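How to Set Up a Sunday-Free Weekly Reset
By D. Ishida
October | 12 shares | 3 comments

A weekly reset is a short block of time for looking at what you said yes to and deciding what stays. Mine takes 21 minutes. Use a kitchen timer and one sheet of paper.

Step 1. Write down every promise you made this week, to other people and to yourself. Small ones count. Calling your sister back goes on the list.
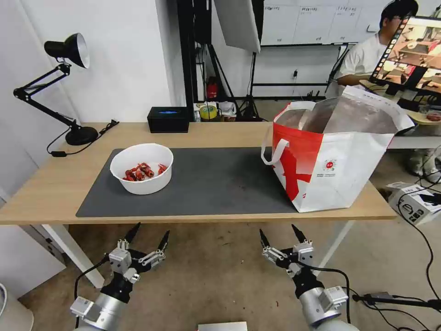
Step 2. Mark each line K (keep), M (move) or D (drop). If you can't decide within a few seconds, mark it M and give it a new date.

When I first tried this at my old job in Girlow, I marked everything K and was worn out by the middle of the month.

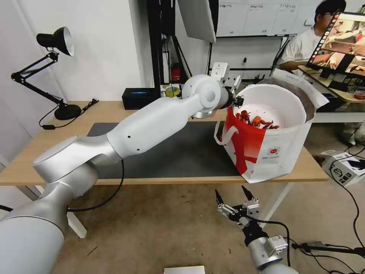
After that I set a limit of 13 keeps. Anything over the limit has to move or go. Tell people the same day if you are dropping something that affects them. A two-line message is enough.

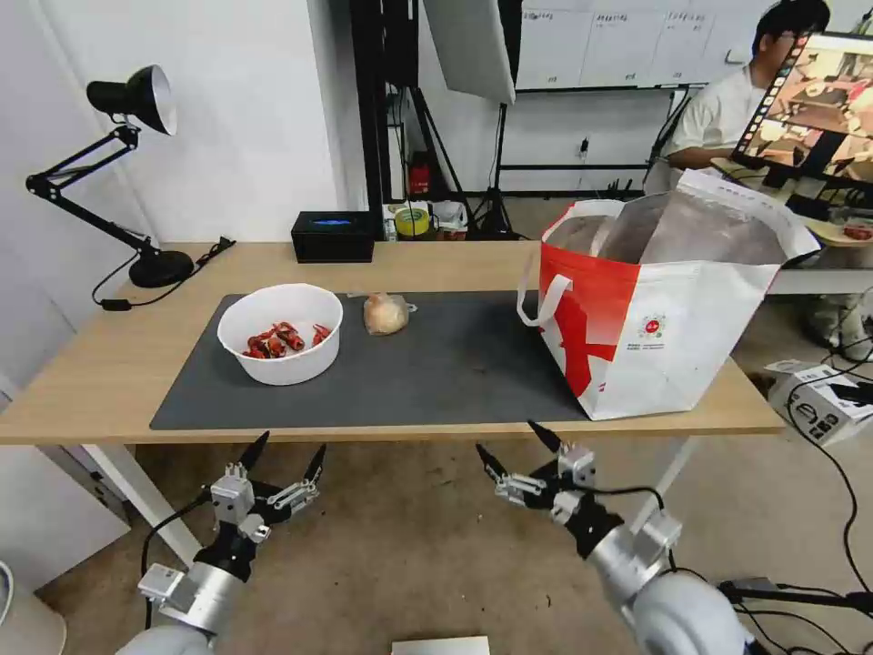

Step 3. Block one evening with nothing in it. Write "closed" across it and leave it alone until next week's reset.

Related
Saying No Without a Long Excuse
What I Learned From a Slow Month in Nirkanach
Evening Routines for Shift Workers

154 views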